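The Long Way Round the Harbour

I started drawing tide lines the summer I moved to Taltport, mostly as an excuse to get out of the flat before breakfast. Every morning at six I'd walk down to the slipway with a roll of lining paper under my arm, peg a strip to the mud and wait for the water to come and go. What it left behind was a wobbly brown edge, a bit of weed and sometimes the track of a very confused crab.

I have 1488 of those strips now (yes, the spare room is full) and I still couldn't tell you whether they're drawings. The sea made the mark, but I chose where to put the paper, and I threw out the dull ones. So is that my pattern or the harbour's?

I put this to Kátia Brandão over soup one Monday in July. She paints enormous grids in a shed out at Hombridge, all ruled by hand, and she thinks I'm dodging the question by asking it. "You like accidents that look as if they were planned," she told me. "I like plans that go a little bit wrong." Her favourite canvas has 100 squares, and one of them leans. She didn't notice for five weeks, and then she couldn't bear to fix it!
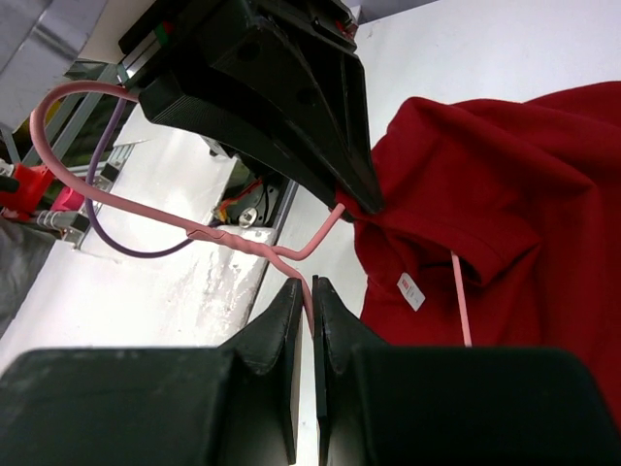
Pink wire hanger, red garment and a pair of black grippers.

I've been thinking about that leaning square ever since. My eye goes straight to it, and then I start seeing the other ninety-nine properly, which I hadn't bothered to do before. Repetition makes me lazy — I see three of something and assume the rest.

Audrey-Anne Vachon, who taught me printmaking at Tondholm, used to set us a horrible exercise for this. We had to press the same potato 1000 times and hang the lot in order. By the middle I hated that potato. But walking along the wall afterwards you could watch it soften, split and turn into something else, so slowly that no two neighbours looked different.

I hung a hundred strips that way at the Lie gallery last winter, edge to edge, and the tide lines nearly joined up. Nearly! A man asked me if I'd trimmed them to match and I said no, and he looked rather let down. I'm back on the slipway most mornings, and I've just bought another box of pegs.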